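Learning to Let Go of a Straw

Ask Hélène Wong what her planning software finds hardest and she skips right past the heavy stuff. Thin things, she says, and lots of them - a handful that wants to behave like one object until the moment it doesn't.

Wong leads the perception group at Plasoseck, where a team of 20 is building Drakska, a planner that learns kitchen sorting from video of human hands. Its newest module looks at a bundle and guesses how it will spread, slip or snag before the fingers close. It's a lovely piece of work, and it runs on an ordinary desktop machine!
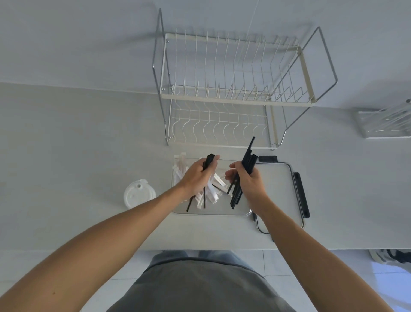

Both hands full: black straws held over a steel tray of paper-wrapped ones.

The old version tracked each straw as its own rigid stick. Brayden Després, who wrote most of it, cheerfully threw it out in March. The new one treats a grip as a loose shape with fuzzy edges, then replans 27 times a second as that shape changes.

Després is now fitting it to 800 clips, with left and right hands labeled separately. "People split a job between their hands without thinking," he says. "I want the planner to get there too." Forks are next on his list.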